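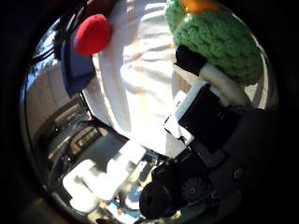
White cloth in sunlight, with something red and something blue at the left.

To: Sollomley list
Subject: Re: Drummond's lectures, which edition to read?

Torquil Farquharson wrote on Monday:
> I am trying to find out whether the Hornach Lectures exist
> in one version or two. My copy says "second printing" but it
> has a chapter called Boxes and Shelves that my colleague's
> copy does not have. Also, did Lorna Drummond take her
> doctorate in psychology or in linguistics? The back cover
> says one thing and the preface another.
> And is it worth reading the lectures before the big book?
> Torquil

Dear Torquil, dear all,

I can answer the first question and half of the second.

There are two versions. The first was printed by Nanico in a small number, 1000 copies if the note at the back is right, and it has only the six lectures as they were given at Hornach. The chapter Boxes and Shelves was added for the second printing, together with a new index. The publisher did not call it a second edition, so library catalogues mix them together. The easiest way to know which one you have is the index: the old one does not have an entry for "preposition", which is strange for a book where half of the pages are about prepositions.

Concerning the doctorate, I believe the degree was in psychology and the supervisor was a linguist. The preface was written by a former student and I would trust it more than the cover. Maybe somebody from the Tagle group has seen the thesis itself.

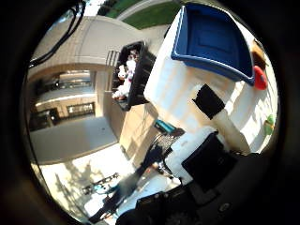 The added chapter is in my opinion the best one, and it is the reason why I would read the lectures first. Drummond asks when a speaker says "in" and when "on", and how much the shape of the lower object decides. Take a blue tray with a raised rim, lying on a white plastic container. The tray is on the container, everybody agrees. But the tray is also open and has a floor, so the next thing we put there can be "on the tray" or "in the tray", and her English speakers did not agree with each other. In my first language we have one word for both and I had to learn this difference at school, with many mistakes. She says that the height of the rim matters less than what we think the object is for. I am not fully convinced, but the argument is very clear.

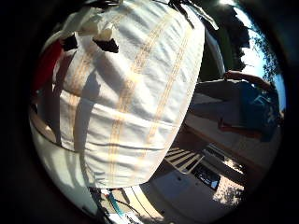

The weak part is the number of speakers. In the chapter she reports 40 persons, of whom 25 were her own students, and they had heard the lectures already. In the big book she repeats the test with other people and the effect becomes smaller. She admits this in a footnote, without changing the main text. Please read that footnote when you come to it, it is easy to miss.

One small correction to my message from April: I wrote that the fourth lecture was never translated. This was wrong. A translation exists, but it leaves out the last 15 pages, where she answers her critics.

If you want, I can copy the old table of contents for you so that you can compare it with yours. I have both printings at home.

With kind regards,
Milena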